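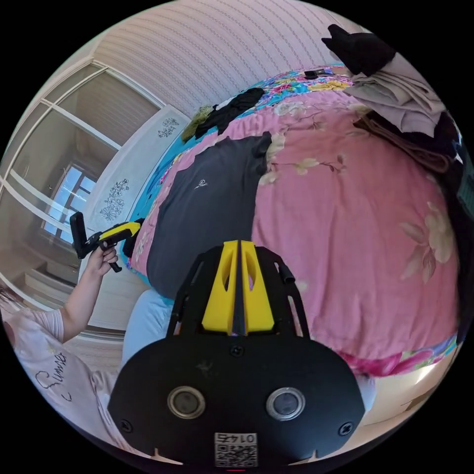
Cabinet 7

The naloxone cabinets in Trostholm are inspected every four weeks. There are two boxes in each, two doses to a box, and a pair of gloves in a sealed bag. The door has a magnetic switch. When the door opens, the switch sends a record to the office in Barrera, and the record shows up on my tablet as a line with a cabinet number and a time.

I had the route for nearly 200 days before I saw a line from Cabinet 7.

Cabinet 7 is mounted on the north wall of the bus station at Plonditz Street, between the ticket machine and a drinking fountain that was shut off years ago. It went up because of the high school two blocks away. The school did not want one inside the building. The bus station was the closest wall the city owned.

The line read 11:52 p.m., open. The next line read 11:52 p.m., closed. Then 11:53, open, and 11:53, closed. It went on that way until 12:06.

The procedure for a repeated open is to assume a bad switch. The magnets shift in cold weather and the contact drops out. I logged it as a fault, put a new switch in the van, and drove over in the morning.

Both boxes were there. The seals were whole. I checked the gap at the switch with a feeler gauge and it was within tolerance. I opened and closed the door twenty times and got twenty pairs of lines. I replaced the switch anyway and tagged the old one.

Inside the glove bag, behind the gloves, was a piece of notebook paper folded in quarters. The bag had been slit along the bottom and taped. The paper said:

how long do you wait before the second one

The instruction card is on the inside of the door. Step four gives the interval, two to three minutes, in type large enough to read from the curb. I took this to mean that the person had not read the card, or had read it and wanted to hear it from someone.

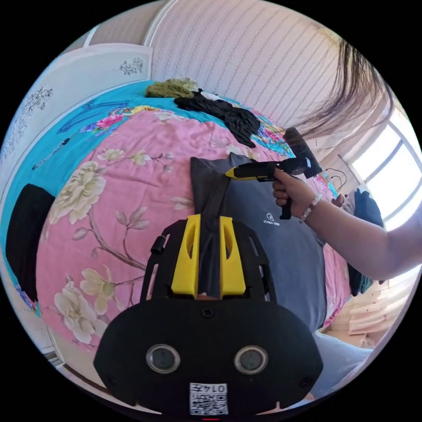

The form has no field for a note. It has a field for missing contents, a field for damage, and a field for other, which takes 60 characters. I typed "glove bag cut, replaced" and closed the visit.

Then I sat in the van. The contract with Kareck covers hardware. Kareck makes the cabinets, and under the contract I may tighten, clean, replace and restock. Outreach is a different contract with a different phone number, and the number is on the card under step six.

I wrote on the back of the paper: Two to three minutes. Call 911 first. Stay with them. Lay them on their side if they are breathing. Then I wrote the outreach number, although it was already on the card. I folded the paper the way it had been folded and put it behind the new gloves. The new bag I left unsealed.

The lines came two nights later. 11:49, open. 11:50, closed. One pair only.

I was not due back for 26 days. I went on the fourth day, on my own time, with my own gas. The paper was gone. One of the two boxes was gone too, and the gloves with it. There was no emergency call logged for the station or for the streets around it, which I know because I asked dispatch and they read me the list.

A missing box with no call is coded as theft. The code is 899. Three of those in a year and the cabinet goes up for review, and a cabinet under review is usually moved.

I had spare boxes in the van, signed out to the whole route. I put one in Cabinet 7 and marked it as replaced for expiration date. The box I had taken it for was good for another fourteen months.

The door has opened four times since. I have stopped bringing a switch. I keep the glove bag unsealed and check behind it first, before the seals, and so far there has been no more paper.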